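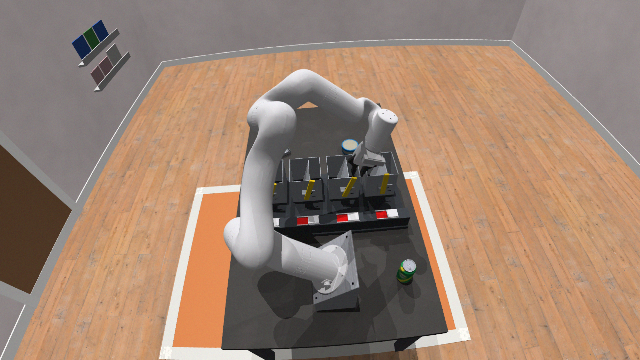
The first quote for the robot cell came in at £3,925 more than we had, and that was before anybody had mentioned the table.

I run the technical side of a small workshop that sorts and kits spare parts for repair shops. We put small fittings into bags, the bags into trays and the trays into boxes. It is dull work and we are always behind with it, so last January I was given a budget and told to look into an arm. I have kept notes as I went along and a few people have asked to see them, so I am putting them up as a post.

We did nearly all the planning in simulation before we spent any real money. This wasn't my idea. The supplier we were talking to, Halleck, wanted a layout drawing before they would give a firm price, and I can't draw. A simulated cell seemed easier than learning to. I set up a table, an arm, a row of four open bins and a rail in front of them, and started moving things about. After a couple of evenings I had something I could send over.

The arm

Everyone starts with the arm and so did I. It is the biggest single number on the sheet and the one the people upstairs will ask about. I had two on the shortlist. The one from Drimo was cheaper and a bit shorter in the reach. The other was dearer, and I had been told by the rep that I would "grow into it". I don't like being told that about shoes and I didn't like it about a robot.

What settled it was the bins. With the arm mounted at the near side of the table it has to get to every bin in the row, and then it has to come down from above with enough room to turn the wrist. On paper both arms could do this. In the simulation the shorter one got to the end bin with the elbow nearly straight, and I didn't want to be working at the limit on the first day. So we went for the longer reach, and I took the difference out of the contingency line. I would make the same choice again, but I would make it earlier and not spend three weeks hoping.

The mount

I had put nothing down for the mount. I thought an arm came with whatever it stood on. It doesn't, or at least ours didn't. We wanted ours on an angled bracket so that the base didn't stand straight up from the table, and an angled bracket that can take the load is a proper piece of metalwork. We asked two firms for a price. Žukauskas came back first with £2,664 for the bracket and the fitting together, and the other firm didn't come back at all.

If you are doing your own sheet, give the mount its own line. Then give the table one as well. An ordinary bench is no good for this. When the arm stops suddenly the whole bench wants to carry on, and your bins walk off to one side over the course of a morning.

The gripper

Grippers are sold separately too. By this point I was expecting it. There are cheap ones and there are very expensive ones, and the cheap ones are fine if everything you pick up is the same shape. Ours isn't. I put down a figure for a plain two-finger gripper plus a second set of fingers, and a note saying we would look at it again after six months.

I also put some everyday clutter into the simulated cell, a drinks can and a small round tin, to see how much of the table you really lose once people start leaving things on it. You lose more than you would think. The arm needs its elbow room, and anything standing in the sweep has to be planned around or moved. We now have a rule that the near half of the table is kept clear, and a shelf on the wall for mugs. The shelf was £18 and is the only item that came in under. 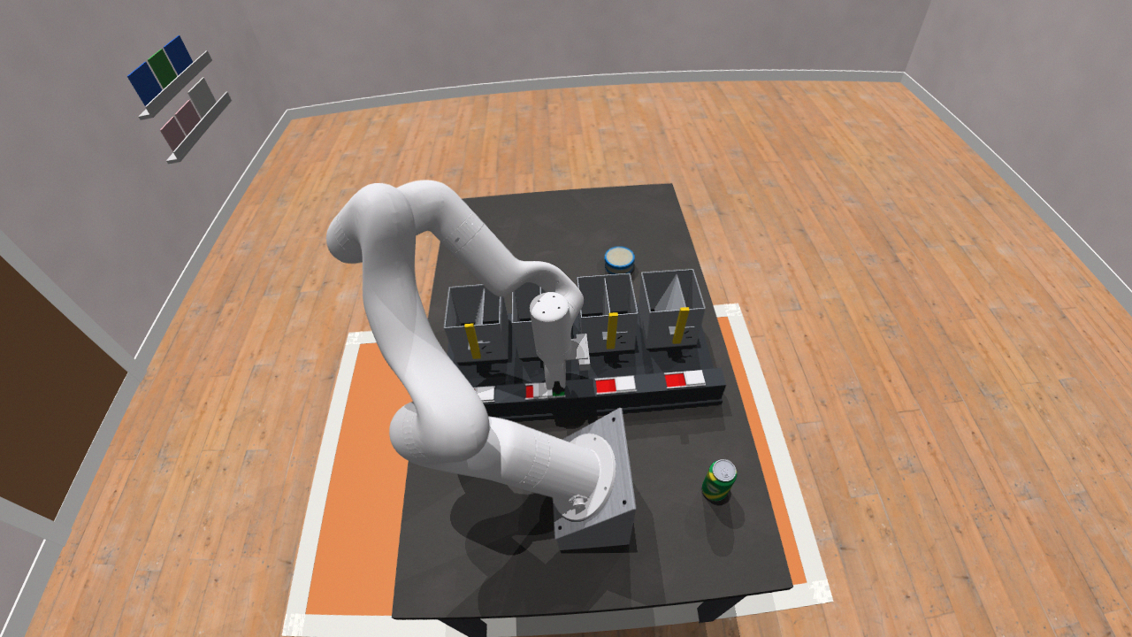 Clolovmont wrote in after I put an earlier version of these notes on the forum, and said I was budgeting for the wrong thing altogether. The arm and the bracket are one-off costs, the comment went, and what sinks small shops is the time: somebody has to teach the thing every new part, and that somebody is usually the person who was too busy to start with. Put their wages on the sheet for the first year, then see if you still want it.

I thought that was fair. I had put down two days for setting up. I went back and changed it to two weeks, and then added a few hours a month for new parts and for the mornings when it stops and someone has to go and see why. It made the sheet look a lot worse. It also meant I could answer the question when it was asked in the meeting, which I could not have done the week before.

On simulation itself, I should say what it cost us. The software was free for our size of firm. The computer wasn't. My old desktop could open the layout but took so long to do anything that I gave up on it, and we bought a second-hand machine with a better graphics card. I charged that to the project. Nobody argued, possibly as it was the smallest thing on the page after the mug shelf.

Bins and rails

I nearly left this section out, but it took up more of my time than the arm did. How the parts are presented matters a great deal. If the bins are too deep the gripper can't get down to the bottom. If they are too close together the fingers catch the edge of the next one along. We tried a row of four and moved the spacing about until the wrist could come down between them without touching, and then I ordered bins to match. I ordered the wrong ones. The outside measurement on the website turned out to include the lip, and mine didn't. They have gone to the stores, where they are holding cable ties.

The rail was a late addition. We wanted a fixed line in front of the bins so that finished items always end up in the same place and the next person along doesn't have to hunt for them. Aluminium section is cheap. Cutting it square and fixing it down so it stays put is where the hours go.

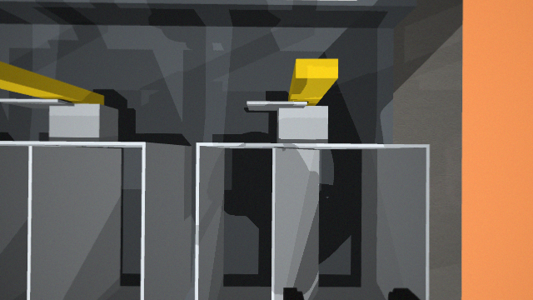

It is also worth marking things in strong colours. I did it in the layout first, only so that I could tell the pieces apart when I was zoomed right in, and then we carried it over to the shop floor. Coloured tape costs next to nothing. When someone rings me and says the yellow one has shifted, I know what they mean and I don't have to drive in.

What I would put on the sheet

If I were starting again, I would list the arm, the mount, the table, the gripper and spare fingers, bins, rail, guarding, electrical work, delivery, the computer, and then people's time for a full year. Guarding is the one I have said least about. We are still waiting for the risk assessment to come back and I don't want to guess at it here. I have left a gap in the sheet with a question mark, and the rest of the contingency is sitting next to it.

Delivery caught us as well. The arm comes on a pallet and our door is on the narrow side, so check yours before you agree to kerbside. Halleck will bring it in for an extra charge if you ask when you order, and for a larger extra charge if you ask when the lorry is outside.

The order has now gone in. The lead time we were given was ten weeks, and the bracket should be here well before that. I will write again once it is bolted down and I have something to say about the guarding. If anyone has used the Drimo fingers on another make of arm, I would be glad to know how you got on, as they are less than half the price of the ones we have been quoted.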